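Progress report to Gunnel Isaksson, Vastport small grants
April 28, 2020

Hi Gunnel! The arm is bolted to the bench, the gripper opens and closes on command, and I've stopped waking up worrying about the wiring (mostly). Diệp Mạch rewrote the grip code in January and it's so much gentler now. We're practicing on plastic fruit in a blue wire basket, and the banana is still my favorite. 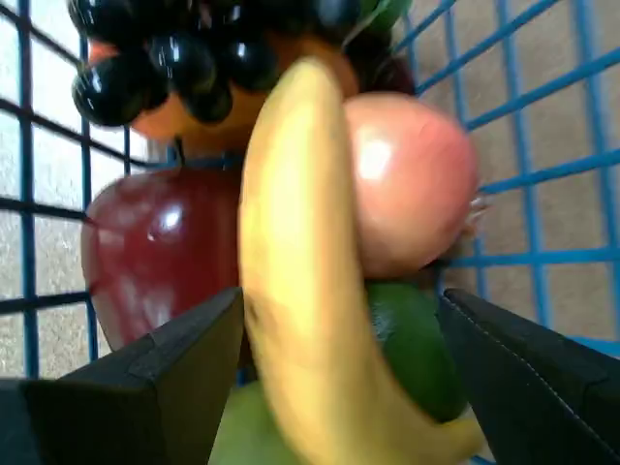 Shiny plastic is slippery stuff, so I glued thin rubber onto a spare set of fingers, and I'll try those next month. You asked for numbers: in our last full run of 100 tries we got 80 good lifts, up from 40 in the winter!

Where things stand:

1. Lifting out. Slow but steady, and the arm clears the rim with the banana in its grip.

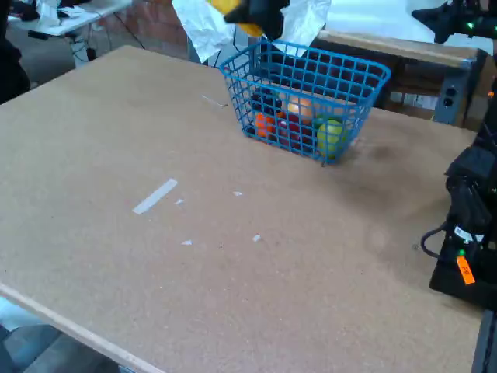 2. Reaching in. Harder than lifting, because the fingers have to get down between the fruit and the basket is a tight fit. Diệp wants a slower approach for the last bit, and I agree.

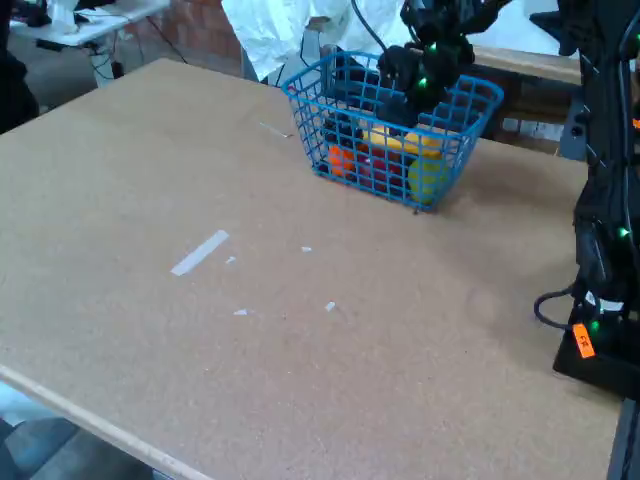

3. Money. We've spent some 7 dollars on tape and the rest on cable and the Flastlow power supply. Receipts are in the envelope I mailed you.

Next up is the second basket. Call me if you'd like to come by and drive it!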